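Cataloguing Diary, Doveck Manuscripts and Letters
Entry for 3/3/18

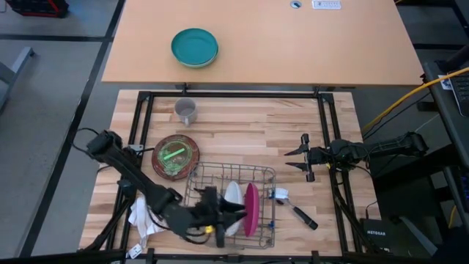
Gray mug and reddish-brown plate on the butcher-block table.

The Clanemeo correspondence was opened this morning and checked against the seller's list. The list calls for 70 typed letters, signed, with carbon replies. All are present. Two of the carbons are on a thinner paper than the rest and have been placed in separate sleeves. Folds are as expected for mailed letters, and there is one short tear at the head of the letter now entered as item 1428, with no loss of text.

The signatures were compared with those on the Tipoki lecture notes, which this office described last year. The long stroke under the surname is the same in both. The early letters are signed with initials only, and the catalog entry will say so plainly. The phrase "signed in full" must not be used for the group as a whole.

Mr. Pankaj Thakur telephoned regarding item 3059, the bound offprint with the author's corrections in pencil. He asked whether the corrections run past the second chapter. They do not. He was told that the price stands and that the item will be held for him until the April list is sent to the printer. He also inquired about field notebooks from the same period – we have none, and his request has been entered in the want book.

Item 3069 remains a problem. It is a draft of a talk on village kinship, unsigned, with a penciled title in a second hand. The seller gives it to the same author as the letters. The typeface is close to that of the letters, although the lowercase "g" sits lower on the line. Until better proof is found it will be described as "attributed to," and the estimate will be reduced to match.

The Flulolero auction catalog arrived in the second mail. Lot descriptions are brief and the condition notes are poor. One lot of anthropological pamphlets may be worth a bid, subject to a report on the bindings. A written request for that report has been sent.

Remaining for tomorrow: collation of the carbons by date, and new labels for the second box.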